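Plaro – Chamada de participantes, dezembro

A Plaro seleciona participantes para a avaliação do kit de manipulação Lelar, destinado a bancadas de ensino. Cada participante cumprirá 7 sessões de 30 minutos e receberá 400 euros. Não se exige experiência em robótica. As candidaturas devem ser entregues na secretaria até quinta-feira, às 17h.
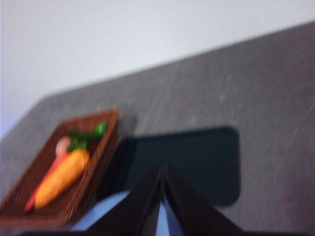

Kit Lelar na bancada, com cesto de legumes de brincar.

Os selecionados serão notificados por escrito.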